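Home Boards Parish Life Building Funds Search Log in

Thread: Has anyone seen real numbers for the new chapel?

Teresa Godinho wrote:
The appeal letter came with a pledge card and a sketch of a bell tower. It says the chapel fund stands at 3,200 dollars after the March dinner. My envelope from the dinner said 1,557. Which is it? I'm glad to give, but I'd like one figure first. 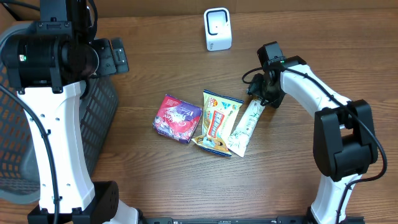 PUSON, April 18, 2026

Puson_Pew wrote:
Two different things, I think. One is what came in at the door and the other includes pledges. A pledge is not money. My old parish in Cludico counted pledges for years and the roof still leaked when we moved away.

Gamer wrote:
You people would have asked the apostles for receipts. The old chapel burned, we need a place to pray, and the bishop has blessed the site. Give or don't.
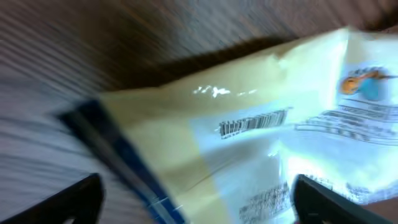 Snack bag, close up

Teresa Godinho wrote:
Gamer, the blessing was lovely and I stood in the rain for it. It didn't come with a budget. The letter says "construction to begin shortly" and doesn't name a builder.

Ah-rin Cha wrote:
They told us at coffee hour that Zoubi had the contract. Then the bulletin said bids were still open. I asked Father and he said both were "in a sense" true. I like him, but come on.

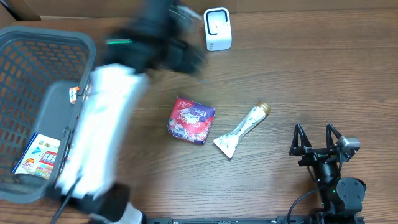
zoubi_skeptic wrote:
I don't trust a building drive that starts with the tower. Ask what the foundation costs and whether the lot has been surveyed. The letter puts the big promise up front, like the yellow-and-red burst with a 20 on that package in the basket, and you have to hunt for the rest. Our last appeal had a donor wall planned before it had a permit.

Gamer wrote:
The tower is there so people can picture it. My mother was married in the old chapel and she'd like to see a bell again while she can hear one.

Ah-rin Cha wrote:
I understand that, and I'd like the bell too. I still want to know who signs the checks - 2 signatures or one?

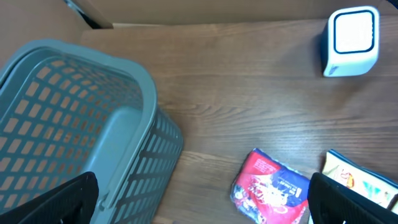 And if it's one, I'm holding my envelope until the parish meeting. I'll bring the letter and the bulletin and ask for the bank balance to be read out loud.

Teresa Godinho wrote:
I'll sit next to you. Gamer, come along, there's usually cake.

Gamer wrote:
Fine. But I'm pledging anyway.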